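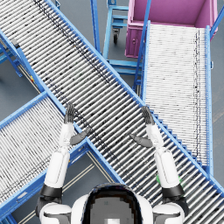
Conveyor Cell House Rules: Frequently Asked Questions
Last updated 2 Jan 2026

Who are these rules for?
Anyone who writes, runs or reviews a sorting task in the Wirkden simulated cell. New to Wirkden? Welcome! Start with the hand rules, they'll save you a lot of reruns.

It's a simulation. Why have safety rules at all?
Because the code moves on. A task that passes here goes to the real line at Buthelezi, and a bad habit goes with it. We love how free you are to try odd things in sim — please do — but a run only counts if it would be allowed on a real floor.

Where should the hands be when a run starts?
Open, empty and above the rollers, with the fingers clear of the side rails. If either hand starts closed, the checker throws the run out.

How high do I carry an item?
At least 30 cm over the rollers, measured from the lowest point of the item. Bottles catch people out here, so measure from whichever end is hanging down.
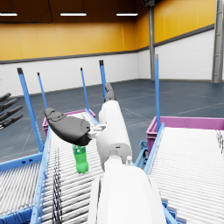 Green bottle held neck-up toward the gripper? No: upside down, so the clearance is taken from the ribbed bottom.

Scratch that wording if you find it confusing; the rule is the lowest point, every time.

Can both arms reach over the same conveyor?
Yes, as long as one of them is holding still. Two moving arms over one conveyor is a stop, even when the planner swears they'll miss each other. Nives Caruso is testing a looser version of this rule and we can't wait to see her results.

What about the posts?
Treat every blue post as solid, with a keep-out zone of 400 mm for the elbow. Fingers may go closer at low speed. 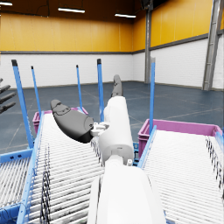 Cables get the same respect. Don't rest an item on them, don't drag a finger through them, and don't delete them from the model to make your path easier (we do check!).

How many reviewers does a task need?
2, and one of them must be from outside your team. Our shared log in Mivia now holds 3,235 reviewed runs, and reading a few is the best training we know.

Can I ask for a rule to change?
Please! Send Dagim Woldegiorgis the run, the rule and what you'd write in its place. The elbow rule came from a request like that in September.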